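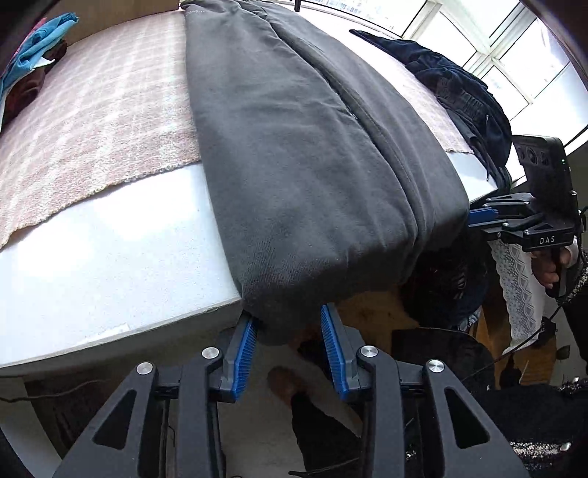
The Great Closet Clear-Out

Well, I finally did it. After months of walking past that closet with my eyes half shut, I pulled everything out and sorted the lot, and I filled 13 bags! Most of it was sweatshirts. I don't know how one household ends up with so many (I blame the holidays, and the gift shop at Vuvavero, where I can't seem to leave without one).

My rule was simple: if I hadn't worn it since last January, it went in a bag. I broke the rule twice, once for a cardigan with no buttons and once for a fleece blanket I've had since college – some things you just keep.

The bags are going to the winter clothing drive at the Rundgate hall, and I'd love it if yours did too. They're hoping for 2,000 items this year, and warm things go fastest. Blankets, thick socks, hoodies and kids' coats are all on the wish list. Please wash everything first and check the pockets. I found a library card in one of mine, and a very old mint.

Drop-off is at the side door on Petersen Street, from 12 to 7, and the last day is 19 December 2020. If you can fold things and tie the bag shut, the sorting goes so much quicker. Shoes should be tied together in pairs, and please no pillows this time, there's no room left for them.

Next month I'm tackling the kitchen drawers. Send me your tips, I'm going to need them!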